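Home | Visits | Trade Notes | Archive | Contact

A day at the Kunora bathroom and surfaces fair
February 9, 2020
By Renu Gautam

I went to Kunora to look at basins for a small guesthouse. Trade visitors get in free before noon. The line at the coat check was slow, so I started at the far end and worked back.
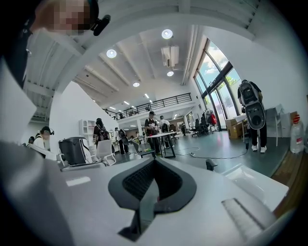 Inside the white hall, at a light gray surface.

Bitar had the widest choice of counters. A sales rep quoted me 470 per unit for the short one, with delivery in two weeks. The long one is 926 and has to be ordered with the basin. I asked about chips at the corners and got a clear answer: they are not covered.

Rectangular basins were common this year. I prefer them to round ones for narrow rooms, and a single-lever faucet is easier for guests. A squeegee is worth keeping by any dark counter. 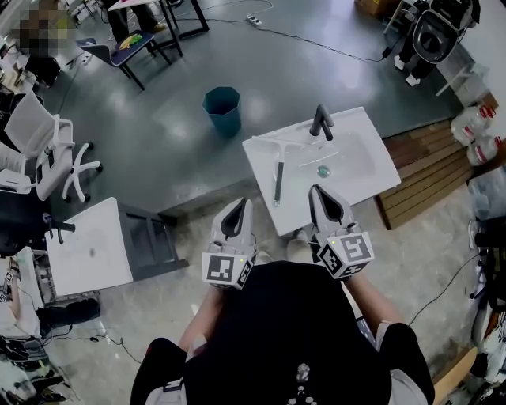

Talks and prices

The Suveo talk on hard water ran long but was useful. Their advice was to wipe down daily and skip vinegar on stone. Fumex spoke next, on fans for rooms with no window. Their quiet model costs 1061 installed.
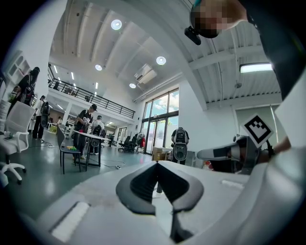 Getting there

Bus 2 stops at the gate. Parking fills early. Lunch was soup and bread, a bit overpriced.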